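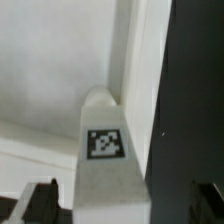 Feb 14, 2021

Long one today, so bear with me. Dindo Dizon and I finally sat down with the wrist-camera tag detections from the Custbridge runs, which I'd been putting off because I was sure the pose filter was at fault. It isn't, or at least it isn't the main culprit, and I owe Dindo a coffee for saying so back in October.

We pulled 2,000 frames and ran the old detector over them with the stock threshold. It found the tag in 1,062. Then we turned on the local contrast step that Dindo borrowed from the Lacson code — same frames, same tag size, nothing else touched — and it found 1,165. I had hoped for more, but I'm still quite pleased, and most of the new ones are the steep views from low down, where the square goes to a trapezoid and the pattern is a bit soft.

White tag border on a white block against white walls is still a hard case for us. The black outer square carries nearly all the edge information, so once the blur gets into that we're stuck.

The yaw estimate still flips now and then on the steep views. I tried averaging over 2 frames and it only smeared the flip out, so please don't copy that into the Skonine branch!

Next: refit the hand-eye calibration with the new detections, then rerun Godcombe. Dindo has the scripts.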